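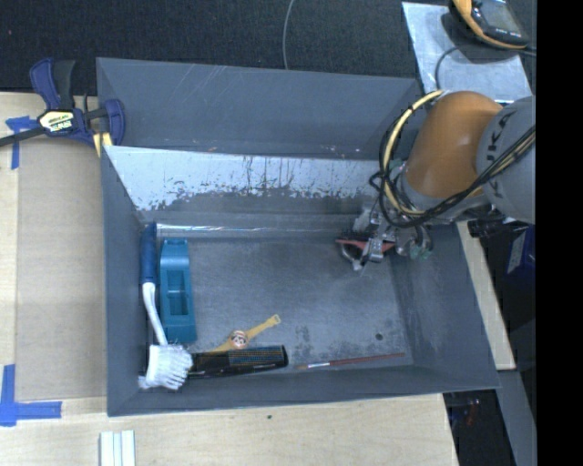
The orange KUKA arm at the mixed-goods bin, Bormont returns centre.

Mixed returns: where things are up to

The robot arm on the mixed-goods bench at Bormont has now been working alongside the day crew since June, and a few people at the other sites have asked what it does and what it means for their jobs. Pramila Pathak, who leads the returns team, supplied most of what follows.

Mixed returns are the odds and ends that come back without a box. A single bin might hold a scrub brush, a wristwatch, a comb or other hair tool and a paintbrush, all in together. Until this winter every piece was lifted out by hand, looked over, scanned and put in a tote. It was a job most of us did in two-hour turns, and the leaning was hard on shoulders and lower backs.

The arm now does the lifting for part of each shift. It reaches into the grey bin, takes one item at a time and puts it on the scanning shelf. A person still checks the item, decides whether it is fit for resale and prints the label. Zotlow, who did the installation, set it up so that anything it fails to pick up after 4 tries is left for one of us. Thin things lying flat against the wall of the bin are the usual trouble. Glossy plastic is next.

On a good shift the arm clears roughly 40 items an hour. An experienced sorter is faster than that over a short stretch, and Pramila does not expect this to change soon. What has changed is the roster. Turns at the bin are down to one hour, and the time saved has gone to the inspection desk, where there was a backlog of 63 totes at the start of the trial. That backlog is now cleared.

No positions have been cut at Bormont. Two people have moved from picking to inspection at the inspection rate of pay, and both changes are permanent. Management has agreed in writing that any further move will be discussed with the team first -- the letter is on the noticeboard outside the lunch room.

Some things are not settled. The noise from the gripper is tiring for whoever is at the nearest desk, and a screen has been ordered. Several people want more say over when the arm is paused, particularly near the end of a shift when the totes pile up at the scanner. Training has also been uneven. Day shift has had the full session and night shift has only had the safety part, so night shift is not to restart the arm after a stop. Call the shift lead.

The Santoso site will decide on its own bench once Bormont's trial report is in. Staff there who would like to spend a shift at Bormont can put their names down with Pramila Pathak.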